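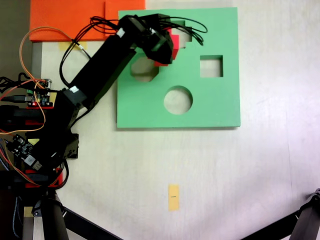

Ata da reunião de fevereiro da Associação de Moradores da Rua Nedelcu

A reunião começou às 19h10, na sala do rés-do-chão do número 9. Presidiu Sólveig Ingvarsson e secretariou Svend Ingvarsson. A ata anterior foi lida e aprovada sem alterações.

1. Infiltrações na garagem
A empresa Mallov entregou o relatório da vistoria. A água entra pela junta entre a rampa e a parede norte, e a caleira existente não tem inclinação suficiente. O orçamento para refazer a junta e substituir a caleira é de 2.000 euros, com IVA incluído. Vários moradores perguntaram se a obra obriga a fechar a rampa. Segundo o relatório, fica fechada dois dias, e os carros terão de ficar na rua durante esse período. A moradora do 2.º esquerdo pediu que as datas sejam afixadas com uma semana de antecedência. Orçamento aprovado, com uma abstenção.

2. Contrato do elevador
O contrato com a Dasura termina no fim do próximo mês. A Jidari apresentou proposta mais barata, cerca de 400 euros a menos por ano, mas sem assistência durante a noite. Houve discussão demorada. O morador do 4.º direito lembrou a avaria de dezembro, em que uma pessoa ficou presa depois da meia-noite. Ficou decidido pedir à Jidari um preço com assistência permanente e voltar ao assunto na próxima reunião. Se não houver resposta a tempo, renova-se com a Dasura por mais um ano.

3. Horta do pátio
Os canteiros junto ao muro continuam por distribuir. Há três pedidos para dois canteiros. Os interessados vão entender-se entre si — se não chegarem a acordo, faz-se sorteio. A mangueira está rota e será substituída. Recorda-se que a torneira do pátio deve ficar fechada depois das 21h, por causa do ruído na canalização.

4. Bicicletas
Continuam bicicletas presas ao corrimão da entrada. Será afixado novo aviso. As que lá estiverem no fim do mês passam para a arrecadação, onde podem ser levantadas pelos donos.

5. Outros assuntos
A luz do patamar do terceiro andar acende e apaga sozinha. Svend Ingvarsson fala com o eletricista. Foi pedida uma cópia da chave do portão de trás para o 1.º direito. A proposta de pintar a escada ficou adiada até haver pelo menos dois orçamentos.

A reunião terminou às 20h45. A próxima fica marcada para março, à mesma hora e no mesmo local.

A presidente da mesa: Sólveig Ingvarsson
O secretário: Svend Ingvarsson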